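Workshop notebook, Room 292
Thursday, 2:15 p.m. start
Entry by C. Nishimura. Copy to L. Toledo.

Purpose: to clear the display area ahead of the Krishnan visit and to record what is to be kept, moved or returned.

The floor was swept before lunch. The long curved counter remains in its present position; moving it would require disconnecting the floor outlet, and the building office has not approved that work. The small items at its left end are to be collected by Tralent.

The pedestal fan is retained. The room reached an uncomfortable temperature during the September open day, and Ms. Toledo has asked that the fan be available at all times when visitors are present. Its speed knob is stiff and should be turned slowly. Request no. 719 has been filed for a replacement knob.

The glass display box stays on the white unit. Its contents are on loan from Broro and are not to be handled without the loan form (folder 521). The lid was not opened today.

Drinking water is to be kept away from the display unit. Staff are asked to use the shelf by the door.

The black box with the metal base was left until last. Its final location has not been agreed. Ms. Toledo prefers the storeroom; I would keep it on the floor near the fan until the Futis inventory is complete. The clearance between it and the white unit should be at least 100 cm. Tape marks to be laid tomorrow.

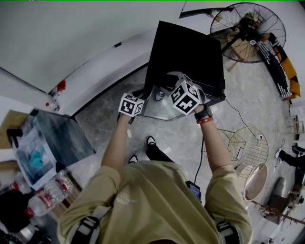

Fig. 1. Black box and cable, with display unit at left and pedestal fan behind.

The thin cable should be routed along the wall before visitors are admitted.

Outstanding:
Flat cardboard on the white unit, to recycling.
Banner, to be rolled and labeled.
Inventory sheet, unsigned. C.N. to follow up with Futis.

Closed 4:40 p.m.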